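Towels going hard as cardboard – what am I doing wrong?

pebbledash_annie
Right, I need help before I lose my mind. We moved to a hard water area in December and every towel I own has turned into a doormat. They were lovely and soft in the old flat. Same machine, same powder (Koech, the big box), same everything, and now you could sand a door with them. I've tried less powder, more powder, a longer wash, and shouting. My other half says he likes them like that because they "wake you up", so no help there. Any ideas? I can't justify a whole new set.

mudguard66
Vinegar. Half a cup in the softener drawer, no softener, hot wash. Do it two or three times in a row. Been doing ours for years and you can't smell it once they're dry.

tansy_in_the_rain
Please be careful with vinegar every single wash! My sister-in-law had the door seal on hers go sticky and the repair chap blamed the vinegar straight off. Once in a while, fine. I'd go for soda crystals instead, they soften the water so the powder can get on with its job. And stop using fabric softener on towels full stop, it coats them and then they don't dry you, they just push the water about.

mudguard66
Repair chaps always blame the vinegar. Ours has had it for years and the seal is fine.

tansy_in_the_rain
Well, lucky you. I'm only saying what happened to hers.

pebbledash_annie
Ooh, I have been using softener, loads of it, because they were hard. So I might be making it worse? Typical. How much of the soda crystals?

tansy_in_the_rain
Depends on the brand so go by the packet, but I put mine straight in the drum before the towels go in. Don't overfill it either. Towels want room to tumble about, and if you've stuffed the drum so full you have to lean on the door they'll never rinse out properly.

grannyflat_gaz
Nobody's mentioned drying yet so I will. It's the airer that does it. Dry a towel flat against a radiator and it sets like plaster, hard water or not. Give each one a really good snap before you hang it (six or seven proper cracks, out of the back door so you don't take the light fitting down) and another one when it's nearly dry. If you've got a tumble dryer then ten minutes at the end does wonders. We haven't, so I snap.

pebbledash_annie
We've only got the airer, and it lives in front of the radiator. I feel seen.
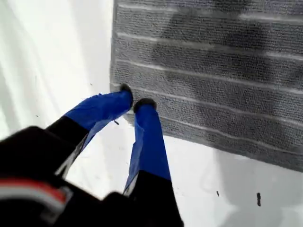 Anyway, I went and looked at what I've got, because I'd been treating all my towels as one big sulky heap. The bath ones are Tromusport, bought in a sale when we first moved in together, thick as anything and by far the worst for going crunchy. Then there are the thinner ones, like the grey striped one, and those come up miles better out of the very same wash. So is it the thickness? Would I be better off with thin ones all round? They dry in half the time on the airer as well, and I've got a horrible feeling I paid extra for the fluffy sort for nothing.

lintpicker
Yes!! Thin towels for life. I went over to flat weave ones a few years ago and I'll never go back. Thick ones hold on to all the powder and all the chalk and then take two days to dry in winter, by which time they smell of pond. If you look at the weight on the label, anything up at 700 is a nightmare without a dryer. Gorgeous in a hotel, where it's somebody else's job.

mudguard66
Can't agree with that. A thin towel is a tea towel with ideas. I want to be able to wrap up in it.

lintpicker
You can wrap up in a thin one, you just buy it bigger. I've got two massive Midine ones and they go round me and then some, and I'm not small.

grannyflat_gaz
I'm with mudguard on this, sorry. Nothing like a thick towel on a cold morning. But then I'm willing to stand at the back door snapping it.

tansy_in_the_rain
Annie, before you buy anything, strip the thick ones. Fill the bath with hot water, a good scoop of soda crystals and a bit of your normal powder, leave them in there for a few hours and give them a stir when you walk past. Then run them through the machine with nothing in it at all, no powder, nothing. The colour of the bathwater will put you off your tea. All that softener has to come out before anything else will make a difference.

halfaloaf
Only do that with whites or by colour though. I did mine all together and I now own a set of lilac towels that used to be cream. They're all right, I've got used to them. Visitors think I chose them.

pebbledash_annie
Okay, I'm doing it this afternoon. Dark ones separate, thank you halfaloaf. Will the striped ones be all right in with the darks or do I do them on their own?

halfaloaf
On their own if you like them. Or leave them out, if they're already soft why bother?

usual_suspect_105
Has anyone tried those rubber dryer balls? Usta do a pack. I know Annie hasn't got a dryer but I've wondered about putting them in the wash.

mudguard66
Tried them in the wash. Sounded like somebody falling downstairs for an hour and a half. Towels no different.

lintpicker
Wool ones are quieter but they're for the dryer only, they'd felt up in a wash I should think.

pebbledash_annie
Update! They've been in the bath since just after two. The water is the colour of weak tea and has a sort of skin on it, which I'm choosing not to think about. These towels were CLEAN. They came out of the cupboard. I've got to get them out before anybody wants a shower, and they weigh as much as a wet dog each, so if you don't hear from me I've gone in after them.

grannyflat_gaz
Tread on them to get the water out first. Socks off.

tansy_in_the_rain
And then the wash with nothing in it. Don't be tempted by a drop of softener at the end, I know what you're like now.

pebbledash_annie
I've put the bottle on top of the kitchen cupboard where I can't reach it. Second load going in now, first lot snapped and on the airer. I've moved the airer away from the radiator too, it's in the hall and we have to go round it sideways. Will report back in the morning when they're dry.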